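## 5. Rules for simulated runs before work on the real arm

This section applies to every operator who prepares a task for the arm cell at Tristisside. Please read it completely before you open the simulator for the first time. The Tritent safety rules for the physical cell (section 2) stay valid and are not replaced by anything written here.

### 5.1 Purpose

A task may go to the real arm only after it was checked in simulation and the result was signed. The simulator shows us wrong reach, wrong grip height and bad timing of the fingers. It does not show us everything. Friction, cable pull and small bending of the object are simplified, so a good simulated result is a permission to begin slow tests, and no more than this.

### 5.2 Preparing the scene

1. Open the task file from the Kekana folder. Do not work on a copy from your own desktop.
2. Check that the file number is written in the run log. For the marker task the number is 839.
3. Load the round table and confirm that its height is the same as in the cell drawing.
4. Place only the objects which belong to the task. For the marker task these are one marker and one mesh cup.
5. Set the arm speed to 10 percent for the first run.
6. Press **Reset** and wait until all objects are at rest. If an object is still moving, do not start.

**Note:** The cup must stand upright after the reset. If it falls, the contact settings are wrong and you must reload the scene. It is not allowed to put the cup upright by hand and continue.

### 5.3 Running and observing

1. Start the recording before you start the arm.
2. Watch the fingers and the object, and keep the pointer near the **Stop** button.
3. Pause the run each time the fingers open, and save one view at this moment.
4. In every saved view, answer three questions in the log: where is the marker, is the cup standing, and is something between the fingers.
5. Continue to the end of the motion, also when you already know that the attempt is bad.

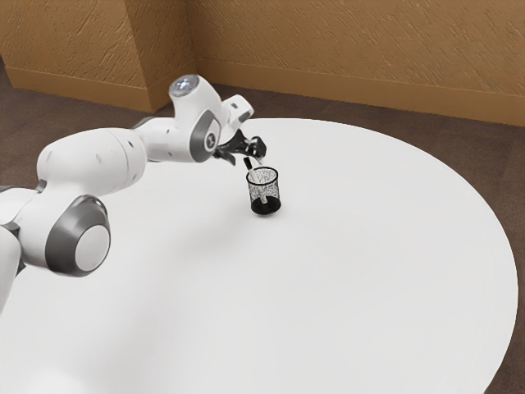

Marker task, marker leaning in the cup.
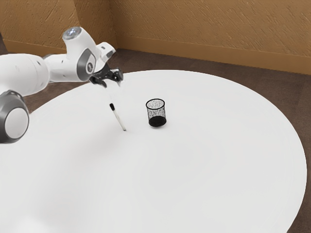

6. Write the position of the marker in simple words: "in cup", "on table", "in fingers" or "other". With "other", add one sentence.
7. Repeat the run 5 times without changing any value. If you change a value, the count begins again from zero.

**Caution:** Do not judge a run from one saved view. A marker that is in the cup may have been there at the start, and a marker that is tilted on the table may still be moving. Compare always with the recording before and after the pause.

### 5.4 What counts as a pass

A run is accepted when all of these points are fulfilled at the end:

- The marker is inside the cup and does not move.
- The cup is upright.
- The fingers are open and do not touch the marker or the cup.
- No link of the arm touched the table during the motion.

A run where the marker first touches the table and later goes into the cup by luck is written as failed. Some operators have asked for an exception to this. Mahmoud Metwally, who keeps the cell rules, has decided that there is none.

### 5.5 Common mistakes

**Release too early.** The fingers open before the marker is over the cup. Correct the release point first, and leave the speed as it is.

**Grip too high.** The marker swings when the arm turns. Lower the grip by 2 mm and run again.

**Scene not reset.** The operator starts from the end position of the last run. Such a run has no value and must be deleted from the count, but its recording is kept.

### 5.6 Moving to the real arm

1. Print the run log and let a second person read it. This person must not be the one who made the runs.
2. Store the recordings on the Brunby server, under the same number as the task file.
3. Check that the cell table carries only the objects of the task.
4. Start again with 10 percent speed, with one hand at the emergency stop.

**Caution:** Never enter the area of the arm to pick up a fallen marker while the drives are on. Stop the program, switch off the drives, and wait for the drive lamp on the cell control panel to go out.

If the real arm behaves differently from the simulation in any point, stop the test and write down the difference. The task goes back to step 1 of 5.2, also when the difference looks small.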